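Randora and the towel problem

The arm has a name now, which I resisted for most of the winter. It is called Randora, after the sticker on the side of the crate the motors came in, and because Jae-hoon Yeon kept calling it that until I gave in. He shares the workshop in Banstead with me, in the sense that he pays half the rent and owns all the good clamps.

For anyone who has wandered in from the sourdough posts: I am building a robot arm that sits at the end of a bench and does small domestic jobs badly. The first job I picked was folding a towel. I picked it on the grounds that towels are cheap, don't break, and are always to hand. I now know that they are also the most awkward objects ever sold in a supermarket, and I would have been much better off teaching it to juggle eggs.

The mechanical side is more or less finished. The shoulder is a worm drive out of a dead patio awning, the elbow is a belt and two pulleys, and the wrist is the part I printed 4 times and swore at 3 of them. (The fourth one I swore at as well, but in a friendlier tone.) There was a bad week when the elbow sagged half a degree every time it stopped, and I spent three evenings rewriting the motion code before Jae-hoon leaned over and tightened a grub screw. He didn't say anything. He put the hex key down next to my tea and went back to his lathe.

I have also replaced the cable run down the forearm. The old one was a bundle of ribbon held on with tape, and whenever the wrist turned past a right angle it pulled the camera connector half out of its socket. The new one is a proper loop of silicone wire with enough slack for a full turn, going through a spring off a broken desk lamp. It looks like something from a dentist's in 1974 and I'm very pleased with it.

So that left the camera, a little board about as big as a postage stamp, which lives on the wrist and looks down past the fingers. Everything the arm knows about the world comes through it.
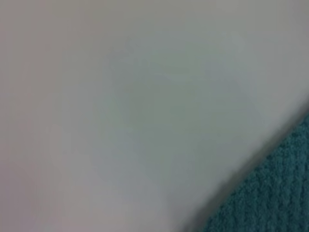
My plan for finding the towel was, I thought, rather clever. Towels have a texture, and most other things I own don't, or have a different one. So the program chops each picture from the wrist into squares, measures how bumpy each square is, and decides that the bumpy ones are towel. On the bench, with the arm held high and the towel laid out nicely, it was right every time. Get close in, though, and it all goes to pot. Almost everything in that one is pale and soft, with a vague greenish-grey smudge in the middle, and the only part my bumpiness test has any time for is the teal corner at the bottom right, where the loops show up even through the blur. The program looked at this, announced that it had found a very small towel, and went off to fold it.

I was quite proud of it for about a minute. It had picked out the loops, it had drawn its line more or less along the dark band where the pale stuff stops, and on its own terms it had done nothing wrong. It just had no notion that a towel might carry on after it leaves the picture. As far as Randora is concerned, the world is whatever is in front of the lens and stops dead at the sides. I have worked with people like this.

The first thing I tried was sharpening. There is a setting in the camera library that promises crisper detail, and what it gives you is crisper noise. With it turned all the way up, the smooth areas went speckly, the speckles counted as bumps, and the towel was declared to be everywhere. The arm then attempted to pinch the bench. It has a rubber fingertip on one side only, so this made a noise I can't spell.

The second thing I tried was colour, which I had been avoiding out of snobbery. Finding a teal thing by looking for teal felt like cheating. But it does work, up to a point, and the point is the workshop lighting. We have one decent tube at my end, one tired one over Jae-hoon's lathe, and a window that faces the back of a carpet warehouse. By four in the afternoon the white balance starts to wander off on its own, and a greenish grey and a greyish green become matters of opinion. I fixed the white balance by hand in the end, and set the exposure by hand too, and wrote both numbers on the wall in pencil. I should have done that in the first week. It was in the instructions.

Focus is the real trouble. The lens on these boards is glued at the factory for a distance that suits somebody filming a room, and my arm spends its working life much closer than that. You can break the glue and turn the lens with a pair of pliers. Everyone on the Tsoukalas forum says this is easy. Everyone on the Tsoukalas forum has hands like a watchmaker, evidently, because I cracked the first one straight across. The second one turned, with a click that took a year off my life, and it now gives a sharp picture at a hand's width and mush at everything beyond. Which would be perfect if the arm never had to look at the towel before it got there.

What I have settled on, for the moment, is making it look twice. It stops high up, takes a picture and works out where the whole towel is. It remembers that. Then it comes down, and the close picture is only allowed to nudge the answer a little, so a corner of terry cloth can no longer talk it into believing in a flannel. If the close picture disagrees badly with the far one, the arm backs off and starts again. It does this with a sort of offended jerk that I haven't programmed in and can't find.

I also made it tell me how sure it is. There is a log file, and each attempt gets a line with a score next to it. I left it going one evening while I sorted the screw drawers, and came back to 103 lines, most of them reading "not sure" in one form or another. It is strangely restful to read. I have sat through plenty of meetings that would have been improved by the same feature.

The folding itself, since people keep asking, is still not what you would call folding. It can take hold of an edge, lift it, carry it over and let go. Whether the edge ends up anywhere near the other edge depends on the towel. The thick ones flop over in one piece and look nearly respectable. The thin ones trail behind the fingers and land in a heap, and then the program has to find a heap, and we are back where we started. Jae-hoon timed himself doing the same job and then timed the arm, wrote both results on the whiteboard, and drew a small crown over his own.

Cost so far, for those who like to know, stands at 1309 pounds, and that is leaving out the awning, which was free, and the clamps, which are Jae-hoon's. I could have had a great many towels folded for that. My sister has pointed out that I could have had them folded by her, at a family rate.

Next on the list is a light on the wrist. I have a ring of little white LEDs ordered from Ustness and I want to try mounting it off to one side – low light across the loops ought to throw longer shadows and make the bumps bumpier. It may also shine straight back into the lens off anything smooth. I've printed the bracket with a slot in it so I can slide it about, and I've printed it in orange because that was what was on the spool.

The other thing I want to do is swap the rubber fingertip for something grippier on both sides. There is an old bicycle inner tube hanging up behind the door which I have been eyeing for this. It isn't mine either, so I will have to pick my moment.

Code is in the usual place, under the folder called towel_final_2. Please don't use the one called towel_final. It goes for the bench.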